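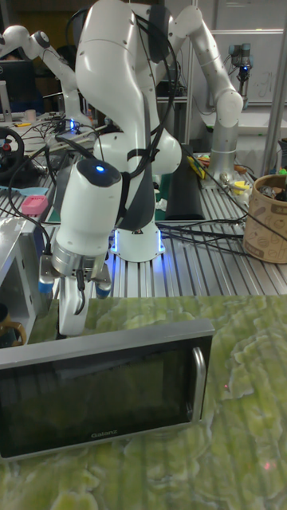
Setting up a door-opening task in the Ovside planner

Applies to: Ovside planner, release 3 and later
Maintained by: Csaba Csizmadia and Simão Guerreiro, Grosanby Robotics Laboratory
Last reviewed: 16 Sep 2026

Purpose

This page explains how to prepare, plan and run a door-opening task on the bench arm, using a countertop microwave oven with a vertical handle as the target object. It covers the software only. Users who have not completed the bench safety induction must do so before running anything beyond the simulation stage.

The same procedure applies to other hinged doors of similar size. Drawers and sliding panels need a different motion constraint and are treated in a separate guide.

Before you begin

You will need an account on the Cirkstead workstation, a current hand-eye calibration for the bench arm, and a model of the oven in the object library. If the calibration file carries a warning in the status panel, repeat the calibration first. Door tasks are less forgiving than pick-and-place tasks: a small error in the position of the hinge becomes a steady sideways pull on the handle as the door swings.

Check also that nobody else has reserved the neighbouring arms. The planner treats any arm without an active reservation as a fixed obstacle in its last reported position. It does not predict the movement of an arm under another user's control.

Step 1. Load the scene

Open the planner and choose New task, then Articulated object. Select the bench layout from the list. The layout contains the workbench, the arm pedestals and the vertical rails. It does not contain loose items such as mugs, tools or storage baskets, and these must come from the depth cameras.

Press Capture obstacles and wait for the point cloud to settle. Look through the result from at least two viewpoints. Dark glass and polished steel both return poor depth readings, and an oven door will often appear as a hole with a ragged border. Do not fill the hole by hand. The object model placed in Step 2 will replace it.

Set the obstacle margin to the default unless you have a particular reason to change it. A wide margin around the oven body will prevent the fingers from reaching the handle at all, and the planner will report "no grasp reachable" without saying why.

Step 2. Place the oven model

Drag the oven model from the object library into the scene and position it roughly over the captured points. Then press Refine. The fitting routine, called Barreto in the menus, aligns the model with the edges of the casing and ignores the door panel.

When the fit has finished, inspect three things:

The top edge of the casing should lie along the captured edge for its whole length.
The model should rest on the tabletop, neither sunk into it nor floating above it.
The handle should be on the correct side. A casing is nearly symmetrical from above, and the routine can settle on a pose that is turned by half a circle.

If the handle is on the wrong side, use Flip and refine again. Strongly patterned table coverings may confuse the colour-based edge detector. In that case, switch the edge source from Colour to Depth and repeat the fit.

Step 3. Define the hinge

Select the door in the model tree and open the Joint panel. The library model already contains a hinge axis, but it should be checked against the oven on the bench. For a door with its handle on the right as seen from the front, the axis runs vertically down the left side.

Enter the travel limits. The closed position is always zero. For the upper limit, use an angle slightly short of the mechanical stop, so that the arm does not press against the stop at the end of the motion. The limit in the standard model is suitable for most benches, but it should be reduced where the open door would come near another object.

Lock the joint after editing. An unlocked joint may be altered by the next Refine command.

Step 4. Choose the grasp

Open the Grasp panel and select Handle, two-finger. The planner proposes a set of candidate grasps along the handle, each shown as a pair of outlines. Candidates near the middle of the handle are normally preferred.

The approach direction needs some thought. From a raised starting pose with the fingers pointing down, the wrist must turn before the fingers can close on either side of a vertical handle. Add a waypoint in clear space in front of the oven and let the turn take place there. If the hand starts above or behind the casing, add an earlier waypoint that carries it up and forward before the turn begins.

Cables along the arm are not part of the collision model. Limit the last wrist joint to 165 degrees in either direction in the Joint limits tab, and reject any plan that uses most of that range in a single movement. Watch the cable at the wrist during the first slow run in any case.

Step 5. Plan the opening motion

Choose Follow joint as the motion type. The planner will produce a path in which the hand travels along an arc about the hinge axis. Two settings matter here.

Grip rotation decides whether the hand turns with the door or keeps its original heading. Fixed heading is easier on the wrist but lets the handle twist between the fingers. For a rigid bar handle, begin with the hand turning with the door and change to fixed heading only if the planner cannot complete the arc.

Compliance decides how far the controller may depart from the planned arc when it feels resistance. Choose Radial. The hand will then yield towards or away from the hinge while still following the direction of travel. Without compliance, any remaining error in the hinge position is taken up by the handle and the fingers.

Press Plan. On the Cirkstead workstation a typical result contains some 194 path points. A much larger number usually indicates that the arm is working its way around an obstacle, and the path should be viewed in full before it is accepted.

Step 6. Run in simulation

Press Simulate and play the plan at normal speed, then again at quarter speed. Look for the elbow passing close to a neighbouring arm, and for sudden changes in the wrist near the start of the arc. The force display is only an estimate at this stage and should not be used to set limits.

Save the plan once it is satisfactory. The planner will not send an unsaved plan to the controller.

Step 7. Run on the arm

Clear the bench of anything within reach of the opening door, and confirm that the emergency stop is within your own reach. Set the speed override to the lowest setting and press Execute to first waypoint. The arm will stop there and wait for confirmation.

Compare the position of the fingers with the handle by eye. If they are out of line, do not correct them by jogging the arm. Return to Step 2, repeat the fit and plan again, so that the correction applies to the whole path.

Continue one stage at a time: approach, close, open, release, retreat. The oven is light enough to slide when the door catch resists. Should this happen, stop the run. The hinge position held by the planner is then no longer valid, and the remaining motion must not be resumed.

Common faults

"No grasp reachable": check the obstacle margin and the approach waypoint, in that order.

"Joint constraint violated": the path has left the arc. This is most often caused by a hinge axis placed on the wrong side or an unlocked joint.

"Fit unstable": capture the obstacles again with the edge source set to Depth.

Grip lost part-way through the opening: lower the opening speed, then move the grasp closer to the middle of the handle. Raise the grip force only if both changes have failed.

Recording the result

Save the log under the task name and note the calibration file in the comments field. Plans intended for use by others should be sent to Simão Guerreiro for review before they are added to the shared library. Questions about the fitting routine should be addressed to Csaba Csizmadia.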